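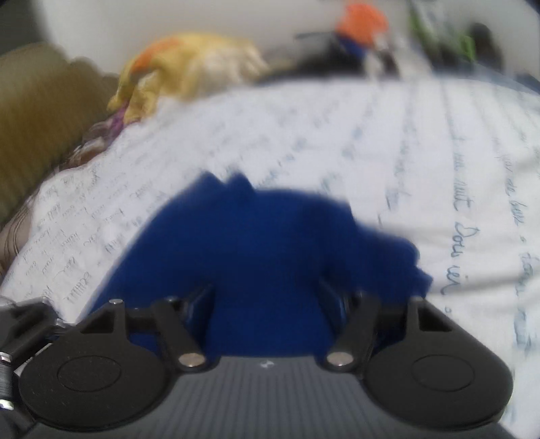
A hand-held gripper closed on a blue cloth, on a bed with a printed sheet.

4 min read

Skuvoma collects manipulation recordings in private homes and sells them to firms that train household robots. Its operations lead, who asked to be quoted by role only, spent the first part of the interview on a document called the Nekard sheet, the company's in-house rules for hand-held gripper work.

The sheet is two pages long. "The first version ran much longer and operators stopped reading it," the lead said. "We kept what we could check from the recording itself."

Soft goods take up most of the second page. An operator must bring both fingers into contact before lifting, hold for 5 seconds, and release above the surface without throwing. Fabric caught in the linkage ends the take. "A pinch that goes past the pads looks like a good grasp to the software. It is a fault, and we log it as one."

Rooms are left as the household keeps them. Operators may not straighten bedding or clear away toys, but they must remove or cover anything that identifies a resident: letters, prescriptions, framed portraits. Decorative printing on fabric is allowed. Handwritten notes are not. The lead conceded that the line is hard to apply at speed, and in doubtful cases the take goes to a reviewer at Ceneck, which audits the recordings under a separate contract.

Ceneck draws 200 takes from each delivery. If 5 fail, the whole delivery goes back. "People argue about the threshold every January," the lead said. "I would sooner argue about the definition of a failure, where the real differences are."

Consent is renewed for each visit, in writing, and residents can withdraw a recording until it ships. Aerts, a customer, has asked for a shorter window. Skuvoma has refused so far – the lead would not say whether that position would hold in the next contract.

The next revision will cover pad wear and the inspection of linkage pins, both of which are now left to the operator's judgment.

We use cookies to measure readership. Accept all | Manage preferences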